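Forum Logistique et préparation de commandes > Vie au travail > Automatisation
Sujet : Altance passe au tri par bras, et nous là-dedans ?

mireille_quai4
On nous a annoncé en septembre que la ligne des petits colis mélangés allait être « assistée » par des bras Brarer. Chez nous c'est le poste où on vide des cartons de retours, on trie, on remballe. En attendant les machines, une partie de l'équipe fait des démonstrations avec des pinces tenues à la main : on attrape un objet, on le pose, on recommence, et c'est censé apprendre le geste au bras. La direction parle de 300 prises par personne et par poste. Le chef de projet nous a dit que c'était « valorisant ». Je demande à voir.
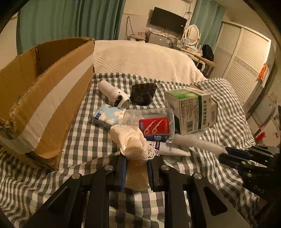
Ce qui me gêne, c'est que le tissu mou, les trucs froissés, c'est justement ce qui nous prend du temps et que ça n'apparaît nulle part dans leurs tableaux. Une boîte rigide, n'importe qui la prend. Une pochette en dentelle, il faut la rattraper deux fois. Et les deux fois comptent pour une.

tonio59
Bienvenue au club. Chez Lungu on a eu exactement le même discours il y a deux ans. Résultat : les bras sont là, on est toujours là aussi, sauf qu'on passe la journée à débloquer. Avant je préparais, maintenant je surveille un voyant. Le salaire n'a pas bougé.

Veddale_ancien
Je ne suis pas d'accord avec le ton. À Veddale, les poignets de mes collègues vont mieux depuis que les lourds passent en automatique. Il y a eu des départs, tous volontaires. On peut râler sur la méthode sans cracher sur le reste.

tonio59
« Tous volontaires ». D'accord.

mireille_quai4
@Veddale_ancien les lourds, je veux bien, je signe tout de suite. Mais là on parle de boîtes de médicaments et de fil dentaire, personne ne s'est jamais fait mal au dos avec ça. Et tenir la pince toute la matinée, à gauche surtout, ça tire dans l'avant-bras. J'ai demandé si c'était dans l'évaluation des risques, on m'a répondu que c'était une phase transitoire.

solveig.b
Bonjour, Solveig Bråten, je fais de l'intégration (pas chez Brarer, je précise). Deux remarques. Les démonstrations faites à la main servent vraiment, un bras programmé à l'ancienne ne saura rien faire d'un carton en vrac. Par contre 300 par poste sans rotation, c'est beaucoup. Sur mon dernier chantier on était à 200, avec changement de main, et les données étaient meilleures sur la fin de journée. Demandez ce chiffre par écrit. 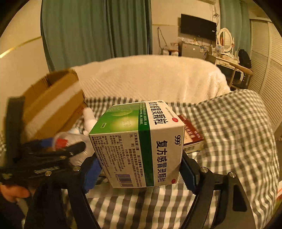 Prise d'une boîte de 999, bien calée entre les deux mâchoires

mireille_quai4
Merci Solveig. Justement, celle-là c'est le genre de prise qu'ils montrent en réunion – une boîte bien carrée. Ils ont affiché 2 661 prises validées à la machine à café, avec un graphique. Validées par qui, selon quoi, mystère. Ingegerd Söderlund, notre déléguée, a demandé le détail par type d'objet. Pas de réponse pour l'instant.

Gaspard_L
Question bête : vous êtes payés en plus pour ça ? Parce que vous fabriquez quand même quelque chose qu'ils vont revendre ou réutiliser sur d'autres sites.

mireille_quai4
Non. Une prime de 489 euros a circulé dans les couloirs, on ne l'a jamais vue sur un papier.

Veddale_ancien
Là je te rejoins, ça se négocie avant et pas après. Nous on avait un accord signé avec clause de reclassement. C'est sans doute pour ça que j'en garde un meilleur souvenir que tonio.

tonio59
Sans doute oui. Nous on avait eu des viennoiseries.

solveig.b
Demandez aussi qui reste propriétaire des enregistrements, et si on peut remonter à la personne. Cadence, erreurs, pauses, tout peut se lire dedans si les sessions sont nominatives.

mireille_quai4
Elles le sont, on badge au début. Je transmets à Ingegerd, elle voit la direction ce mois-ci à 14 h je ne sais plus quel jour.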